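Fewer grasps, better grasps (I hope)

I've been promising for months to write up what I've been doing with the bin picking work, and it's finally at a point where there's a number I'm willing to say out loud. So put the kettle on, this one's a bit long.

For anybody new: I spend my working life trying to get an arm to pull parts out of a bin without a person telling it where the parts are. The camera looks down, a network scores a heap of possible grasps, the arm goes for the best one, and then we find out if the network was right. It's an old problem and plenty of people have had a good go at it. My little corner is the training data, and in particular how few real attempts you can get away with.

The usual approach is to let the arm try and try. Our first dataset, which we called Getus (don't ask, it was late and there was wine), has 2,520 grasps in it. It took most of a winter to collect. When I finally sat down and went through it properly I was a bit gutted, as most of those attempts taught the model nothing. The arm had found a favourite kind of grasp early on, somewhere near the middle of a bar lying by itself, and it just kept doing that over and over. Success, success, success. Lovely graph, useless data!

What we do now is let the model pick the grasps it's least sure about. That's not a new idea either, there's a whole literature on it, but the naive version has a nasty habit in a real bin. The grasps a network is most uncertain about are very often silly ones - fingertips jammed up against a sloping wall, or coming in at an angle that drags the hose bundle across everything. You end up with hours of the arm politely refusing to move because the planner has said no.

So the method, which goes by Sendance in our code, adds a second score. Before a grasp is allowed into the running it has to be something the planner reckons it can reach with a decent margin, cables included. Only then does uncertainty get a vote. We draw 50 candidates, chuck out the ones that fail the reach check, and try the one the model is most confused about from whatever's left. That's the entire trick. I could fit it on the back of a servo receipt. 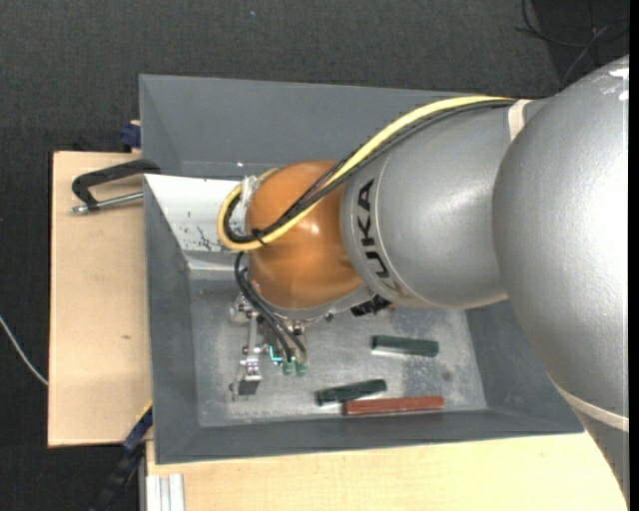
The part I fretted over was the margin. Set it too tight and you lose all the interesting cases near the walls, and you're back to nice easy bars out in the open. Too loose and the wrist winds itself into positions I don't love watching. Florencio Olmedo, who sits at the desk opposite and has far more patience than me, suggested making it shrink as training goes on, so the arm starts cautious and gets braver. I argued with him for most of an afternoon and then tried it. He was right. I bought the coffees.

With that in place, we got to the same success rate on our held-out bins using 273 real grasps. I ran it again from scratch with a different seed because I didn't believe it, and the second run landed in the same spot. Two runs isn't a lot, I know, and I'm not going to pretend otherwise. There'll be more before anything gets submitted anywhere.

Now the bits that don't work. Bars lying close alongside each other are still a pain. The depth data smears the gap between them, the model thinks it's looking at one wide object, and the fingers come down on top of both. Asking for uncertain grasps doesn't help much there, as the model isn't uncertain at all. It's wrong and very sure of itself (we've all worked with someone like that). I've started playing with an ensemble to get a more honest idea of doubt, but it slows the whole loop down and I'm not convinced it's worth it yet.

Scuffed metal floors are the other one. The shiny patches throw the depth off and every so often the arm goes for a reflection with enormous enthusiasm. I could line the bin with something matte and the problem would go away, but then so would the reason for doing the work. Real bins get knocked about.

Next job is cleaning up the code so someone other than me can run it. The planner side is still tangled up with Pacheco, our old calibration package, and pulling the two apart is going to be a slog. I'm aiming for March. If you've dealt with the side-by-side problem and have a fix that doesn't need a better camera, please leave a comment, I'm all ears.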